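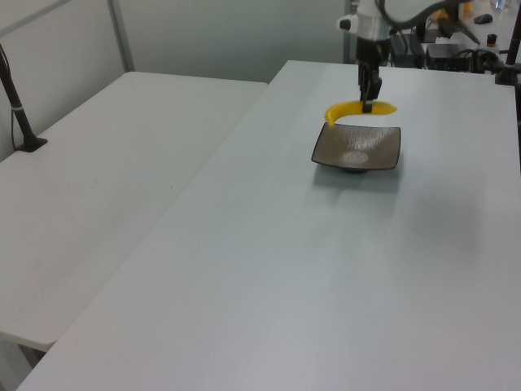

A single prop on a single dish is the simplest tabletop arrangement there is, and it is the right one to use for checking a surface, a light and a backdrop before anything more complicated goes down. The method below needs a plain table, one square dish and one plastic fruit. A banana is the most useful fruit for the purpose: the curve shows at once which way the piece is turned, and the yellow stands well clear of a white table and a dark glaze. Apples and oranges give no indication of direction.

What you need

Matte white table or board
Square dish, dark glaze, shallow
Plastic banana
Soft cloth
Low-tack tape
Notebook

1. Prepare the surface

Wipe the table with a barely damp cloth and let it dry. Do not polish it. A matte top spreads the shadow of the dish into a soft edge, and polish will put a shine on exactly the part you want dull. If two tables stand side by side, keep the whole arrangement on one of them. Tops are seldom level with each other, and a dish set across a gap will rock.

2. Choose and place the dish

Square dishes are easier to put back than round ones, as the sides can be lined up with the table edge or set at a fixed angle to it. Mine is from the Plista range and sits in the cupboard as item 3641. The Cernora equivalent is deeper and hides the lower part of the fruit.

Set the dish down left of centre, leaving a clear stretch of table to the right. Mark two corners with short pieces of tape, 7 mm long, then lift the dish and check that the tape lies flat.
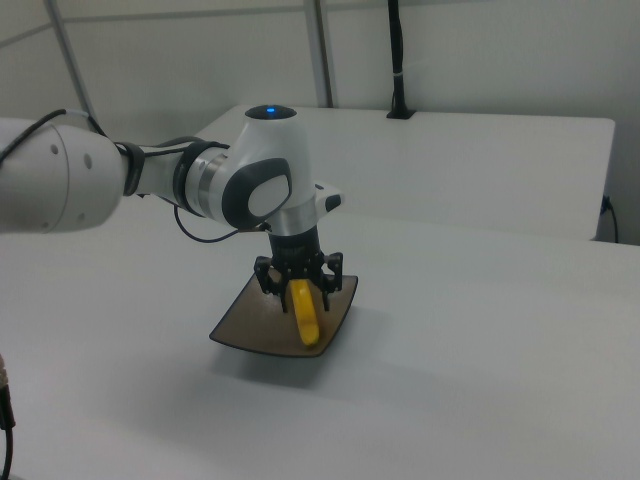
Dark glazes pick up overhead lamps. Some reflection is useful, as it shows the depth of the dish, but a patch that covers most of the base is too much. Move the dish a little at a time until the patch is smaller, and re-tape the corners. If it will not shrink, raise the lamp. Ewan Kingi, who set up the tables at Tritham, hangs his at 1680 mm from the floor and leaves it there.

3. Set the starting position

Lay the banana on the bare table to the right of the dish. Decide now which way the stem points and write it down. Stem up and slightly left is a good default – the body then curves away to the right and the outline stays open. Leave enough space between dish and fruit for the two shadows to remain separate.

4. Move the fruit to the dish

Hold the banana near the middle. Held at one end it swings, and the tip catches the rim. Bring it over the dish first, then lower it. There are two usual ways of presenting it:

Level, with the curve running across the dish. Best for a shallow dish with low sides.
Upright, one tip down. Suitable only for checking height, as the fruit will not stand unaided.

Let go once the fruit touches the glaze. Dropping it from even a small height will shift a light dish off its tape.
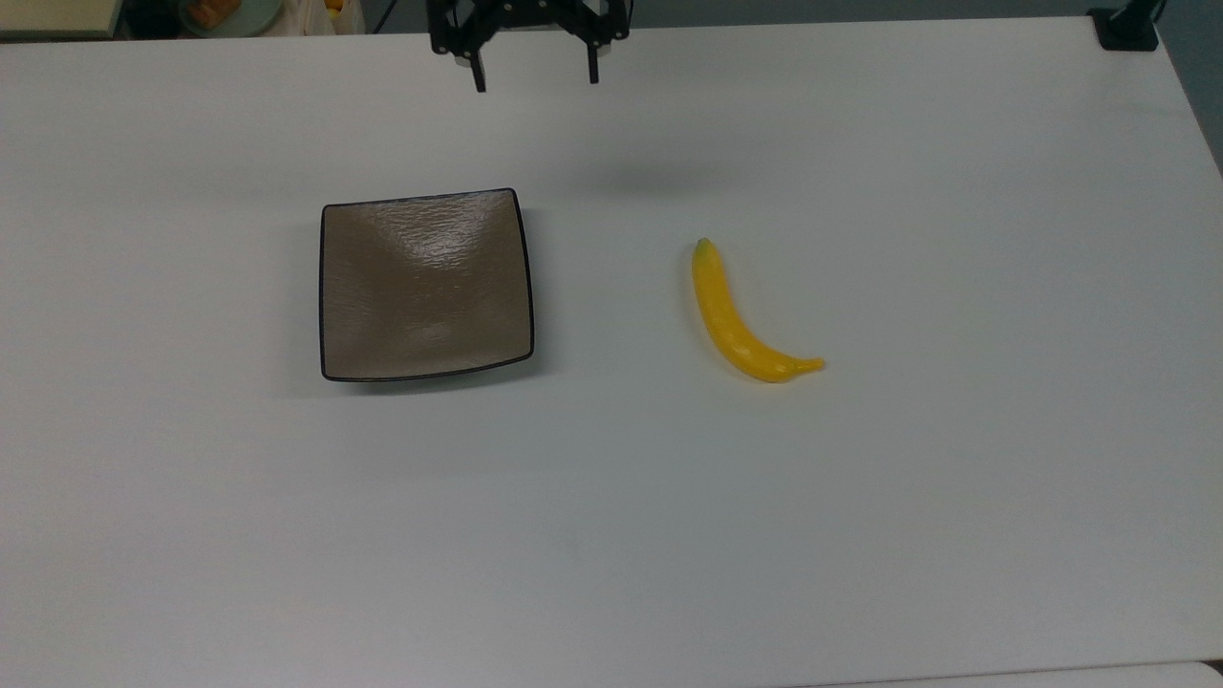 5. Reset

Take the fruit out, return the dish to its tape marks and put the banana back on its own side with the stem as noted. Check the glaze for finger marks before each repeat. I allow 54 seconds for a full reset, including the wipe.

Faults

Dish rocks: grit under the base. Lift, wipe both surfaces, replace.
Hard shadow: lamp too low or too small. Lukoševičius paper diffusers fit most shades.
Fruit rolls: turn it onto its flatter side – most plastic bananas have one.
Tape lifts: surface still damp when it was applied.

Revised 21st September. Step 2 previously gave the tape length in inches.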